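Robot arm in the shared workshop: the questions I keep getting

I've been building a robot arm setup in our shared workshop for a while now, together with Ruben Van Dijk, and the same emails keep turning up. So I'm putting the answers in one place. If yours isn't covered, write to me and I'll get to it (slowly, I do this after work).

What is the project, in one sentence?

An arm on a pedestal next to a counter, picking up household stuff and putting it down somewhere else without breaking it. We call it Nolholm, after the street the workshop is on.

Why is there a simulation?

Money, mostly! The first time we ran our own grasp code on the real thing it drove the fingers straight into the bench, and I felt sick for the rest of the evening. Now everything goes through the simulated room first. I can try a dumb idea at 11 p.m. in my kitchen, crash it as often as I want, and go to bed.

How do you pick the objects?

I wanted shapes that give trouble in different ways. A block with a knob on top is the friendly one, you come straight down and close. A cone lying on its side is much meaner. Then there's clear glass, and a vase with a narrow neck and something tall sticking out of it, which makes the planner go the long way round.
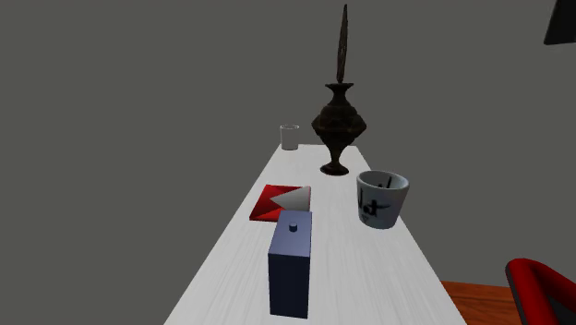
Lieven Verstraete thinks I should have started with nothing but cubes and he's probably right, but I'd have been bored by the second weekend. My compromise was to do the block by itself for all of July and bring the other things in one at a time.

Did you model everything yourself?

No, and please don't feel you have to. I made the block and the flat red piece, and the rest came out of a free pack that I cleaned up a bit. The vase was a pain. It arrived with 3,908 faces in the collision mesh and the physics slowed to a crawl, so I swapped that for a handful of simple convex shapes. The nice-looking mesh is still there for rendering, it just doesn't collide with anything.

Why put the arm on its own box and not on the counter?

Two reasons. It keeps the whole counter top free, and in the real shop I can unbolt the box and roll the counter away when somebody needs the floor (it's a shared space, people build canoes in there). The downside is that you have to get the distance between the two right. Ours was too far at first and the arm ran out of reach at the back corners, so I moved the pedestal in and redid the numbers.
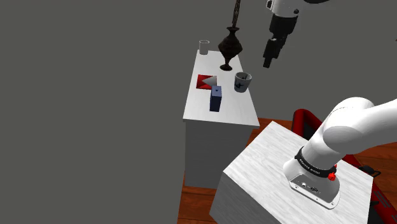 Measure from the center of the base, by the way, and not from the edge of the box. I did it from the edge, wrote it down neatly, and then spent a whole Saturday wondering why every grasp landed short. Ruben found it in five minutes.

How well does it work?

Depends on the object. On my last long run in simulation I did 900 attempts on the block, and 476 on the mug before I ran out of patience. The block is solid now. The mug is okay when the approach comes from above, with one finger inside the rim, and pretty bad otherwise. I don't have a number for the cone that I'm willing to put on a web page.

Can I do this with a cheaper arm?

Sure. The planner doesn't care much, as long as you have a decent model file for your arm and the joint limits in it are correct – check those, because the one I downloaded had two of them swapped. A simple two-finger gripper is plenty.

What did the wood and hardware cost?

About 279 dollars for the real pedestal and counter, including the bolts I bought twice. The arm isn't in that.

What are Groltard and Arnholm in your file names?

Groltard is the grasp planner, Arnholm is the script that resets the objects between attempts. I name things late at night and then I'm stuck with them. There was a Holloway too, which was the old logger, and you can delete that folder if you still have it.

Can I come and see it?

Yes, if you write first. We're usually in on Saturday after lunch. Wear closed shoes and bring something you'd like to see it try to pick up – nothing you'd miss, please.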